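Thursday, bench notebook, snack station

Picked this up again after lunch. For anyone who missed the first half: the job is to work out how to present small packaged snacks on a table so that a person walking past can see what they are, take one, and leave the rest standing. Bereket calls it the hospitality project. Ashton calls it the crumbs project. The page header says Skunen trial, so Skunen trial it is.

Stock on hand came in the Worku order. I had asked for plain single-serve packets, all one size, all one shape. Worku sent an assortment. I wrote to Zaltmont, who placed the order for us, and got back a cheerful note saying variety was included at no charge. Filed under gifts.

Morning, flat layout. Packets laid down on the wood, faces up, near the middle of the table. Good points: every front is readable, nothing can fall over, setup takes no skill. Bad points: it looks as if somebody turned out a coat pocket. Flat packets also creep. You reach for one, brush its neighbor, and by the third helping the whole arrangement has drifted toward the rail. Bereket tried lining them up edge to edge, which made them look like evidence.

Also noted: thin film packets are hard to get off a smooth surface if you go at them from above. You want an end or a corner that sticks up. Ashton says to slide the packet to the edge of the table and let it hang over. This works very well until you let go to answer a question.

Afternoon, upright layout, using the long wooden box on the round disc. The box was my idea and I will be taking credit for it in the summary. Things stand up in it, mostly. They don't stand up straight. A packet with nothing beside it picks a direction and leans, and the next one along picks the other direction out of spite. From a few steps away I have to say it looks friendly. Close up it looks like the back row of a school photo.

Settled on these for now:

Box goes parallel to the near edge. At an angle it looked like we were waiting for it to be collected.

Tallest package doesn't go in the middle. We tried it, it looked like a podium.

Leave gaps wide enough for fingers. Packing the box full holds everything upright and makes it impossible to get anything out, so 100 percent tidy and 0 percent useful.

The plant stays. I was against it. Ashton brought it over from the Tratesside end of the building, and with the leaves behind it the box looks like something you might be offered, where before it looked like something you had to sign for. One caution, the leaves hang low on that side, so go in from the front.

Flat and upright:
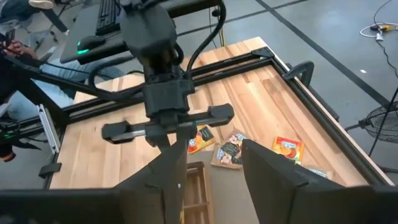
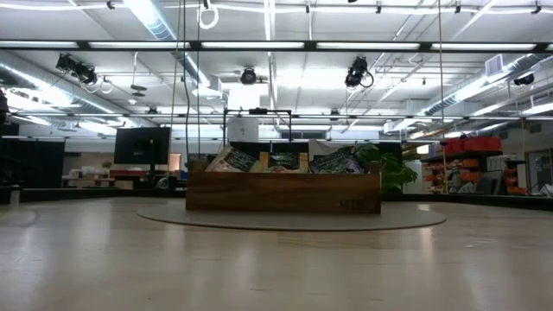 Open question is the disc. It lifts the box a little and gives it a place to belong, which I like, but the box is long and the disc is round and they have never really agreed about where the center is. Bereket wants a longer base. I want to see first whether a strip of felt under the box would do the same job for less sawing. We have felt. We have, in fact, a great deal of felt, left from a project nobody will own up to.

Second question is refilling. Someone has to notice that the box is getting empty, and so far the person noticing has also been the person emptying it. I have initialed my share in the back of the book. Others may wish to do the same.

To do: cut felt. Try the flat packets on a shallow tray with a lip. Write to Worku again about sizes, politely. Find out if the cartoon faces packet is anyone's favorite before it goes on the permanent list, as Ashton has views.

Stopped at 5. Table wiped, book left on the stool.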